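Moving Out of the Hedmont Apartment: A Gallery

We gave up the apartment on Hedmont in April, after almost 900 days there. Zakhar Kravets and I had the front bedroom, and Ruoxi Liang had the small one at the back with the window over the bus stop. The new place is four stops farther out and has a real closet in each room.

The building let us have the elevator from 8:30 in the morning until noon, so most of the packing was done the evening before. Furniture had already gone ahead with Yevhen Onyshchenko. What was left was the small stuff — the things that sit in drawers and on windowsills and don't belong with anything else. We used whatever boxes we had saved, and the beds served as packing tables.
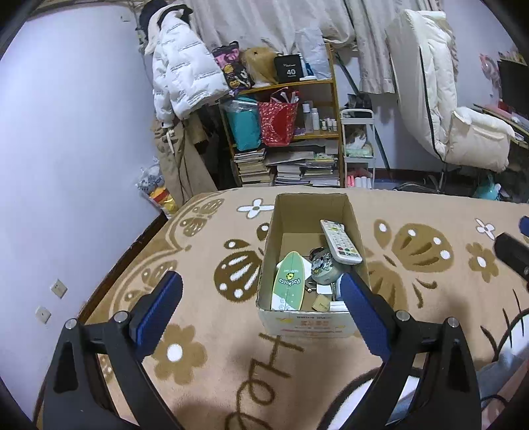 BEDROOM — ODDS AND ENDS

A box on the butterfly blanket, with the Pochacco "HAPPY DAY" piece standing up along one side and the white remote leaning on the other. The short black cable or cord went in with the small things at the bottom.

The blanket itself was packed last. It went around the mirror, and the mirror rode in the back seat with the seat belt on.

Box labels

Ruoxi numbered every box with a marker and kept the list on her phone. Numbers went on two sides and never on the lid, so we could read them in a stack. Boxes saved from deliveries were labeled on whichever sides had the least printing. Anything with a cord in it got a C after the number. This helped a lot on the first night, when we were looking for chargers.

What we would do the same way

Tall boxes for light things, short boxes for books. Remotes travel in the same load as whatever they control, even if they are not in the same box. Batteries come out first and go in a jar. We kept one box open in each room until the end for things that turned up behind the radiator or under the bed.

What we would change

We ran out of tape at ten at night and the corner store only had the thin kind. Two of the book boxes should have been four. The kitchen drawer should have been sorted before it was packed; it arrived at the new place exactly as it was and is still in its box by the door.

Thanks to Oleksandra Zakharchenko for the loan of the hand truck and for dinner. We still have one of her tape guns and will bring it back.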